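4.2 What people keep, and where they keep it

We had planned to spend the second half of the household visits talking about furniture, and our interview guide still shows it, with a whole page of questions on shelves, cabinets and the space under beds. By the third week, though, it was plain that the people we were visiting wanted to talk about boxes. They would answer our shelf questions politely and then lead us down the hall to a closet, and that was where the real conversation began, often on the floor and often with coffee. We have let the section follow them there.

Of the 192 households that took part in Dondbridge, 152 had moved at least once in the past ten years, and it was mostly these families who had strong feelings on the matter. A box that came through a move tends to stay a box. Reynaldo Estrella, who carried out most of the evening visits, took to writing down whatever was marked on the outside before asking what was on the inside, and the two lists make good reading side by side. "Kitchen, last" held winter scarves and a bag of foreign coins. "Misc. 2" held letters, all of them in order by year. One retired couple had a carton labeled "Ask Mother," and the mother in question had been gone for a long while, so the carton had simply traveled with them through three addresses with its question still on it.

We asked each household to choose a single box and talk us through it from top to bottom, at whatever speed they liked. This took far longer than we had allowed. We counted 538 separate objects in the boxes chosen, and a good many of them came with a story that wandered off into a second story before the lid went back on. We never hurried anyone, and we are glad we didn't, for the second story was very often the one that explained why the thing had been kept. 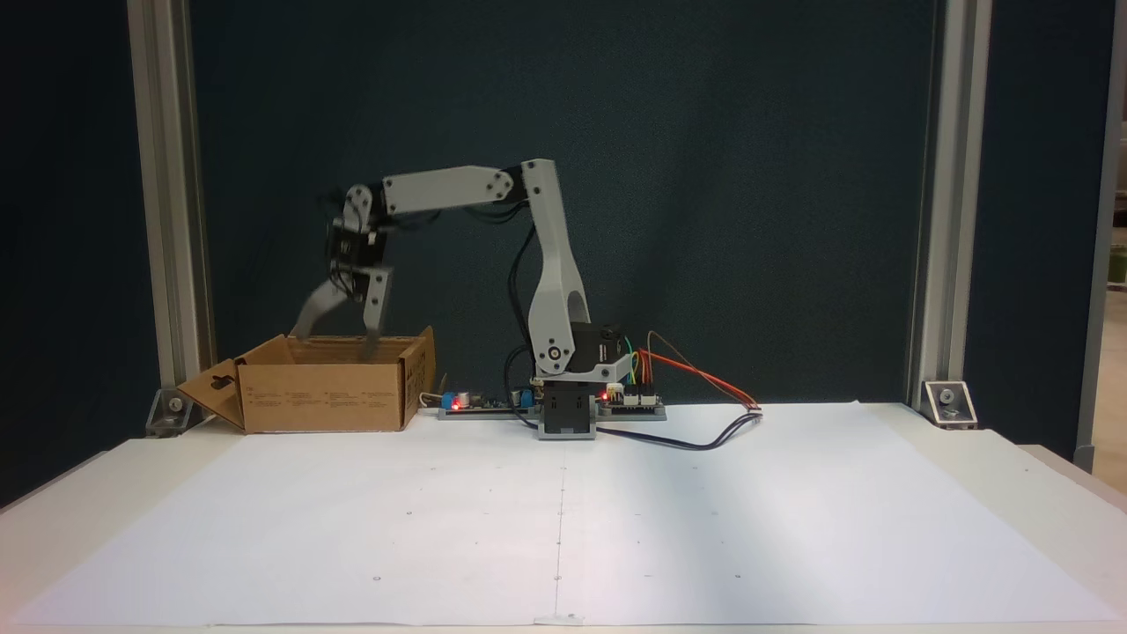
Figure 3. An open cardboard carton with a handle slot cut into its front flap.

The order in which things came out mattered to people more than we had expected. Most began with an apology for the top layer — wrapping paper, a spare cord, a magazine saved for one recipe — and only slowed down once they were past it. Analyn Tagle has suggested that the top layer works a bit like small talk, and we have borrowed her term "porch items" for the objects found there. Porch items were easy to part with. When we called back in March, eight households told us they had cleared out the top of the box after our visit and left everything underneath just as it was.

Further down, people's hands did a good deal of the remembering. A woman on Castillo Street could not recall what she owned from her grandmother's house until she had hold of a thimble, and then she gave us the whole sewing room, window by window. Others would pick up an object, say nothing, and set it beside them on the carpet for later. We marked these as "held without comment," following Šimek's practice in her own visits, and we did not press.

There were differences between older and younger participants, but they were smaller than the literature had led us to look for. Younger people were more apt to say they ought to get rid of the box, and then they kept it too. What did seem to change with age was who the box was for. Participants with grown children spoke of it as something to be handed on, sometimes with a good deal of worry over whether it would be wanted, and we return to that worry in Section 4.3, where the children have their say.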